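# The Return of the Neighborhood Repair Counter

For most of the last century, the town of Bomville had a place on nearly every block where a lamp or a pair of boots could be mended. By the time Ritva Mäkelä opened her counter on Heiskanen Street, the last of those shops had been closed for 23 years.
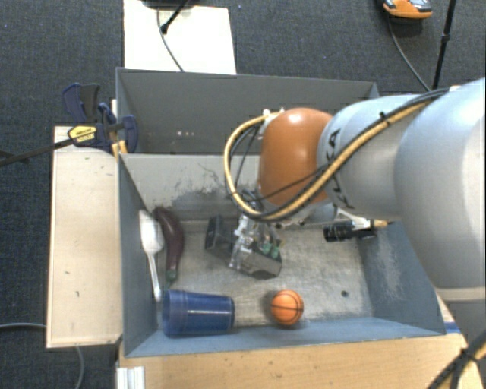 Mrs. Mäkelä trained as a watchmaker and spent the first part of her career in Iltomside. Her shop in Bomville accepts small household goods of almost any kind, provided the customer can carry them through the door. Each item receives a paper tag and a written estimate. Work does not begin until the customer has signed.

The arrangement has proved popular. In January the counter took in 66 items, the highest figure for any month to date. Toasters and table lamps made up the greater share, followed by kitchen scales and a number of wind-up clocks. Customers are asked to collect finished work within eight weeks.

Repair of this kind depends on parts, and parts are the chief difficulty of the trade. Teemu Manninen, who keeps the stockroom, buys discontinued switches and heating elements from estate sales throughout the county. Where no part can be found, the item is returned with a note explaining the fault, and no fee is charged.

Training is the second difficulty. The shop has taken on two apprentices, Hertta Saarela and Aatos Toivonen, for a term of five years each. Miss Saarela has shown a preference for clocks. Mr. Toivonen came to the trade from upholstery and now handles most of the electrical work.

"A customer will wait a month for a good repair," Mrs. Mäkelä said. "They will not wait a week for an answer."

The counter is open on weekdays until 5 p.m. Estimates are given without appointment, and large appliances are referred to a workshop in Iltomside.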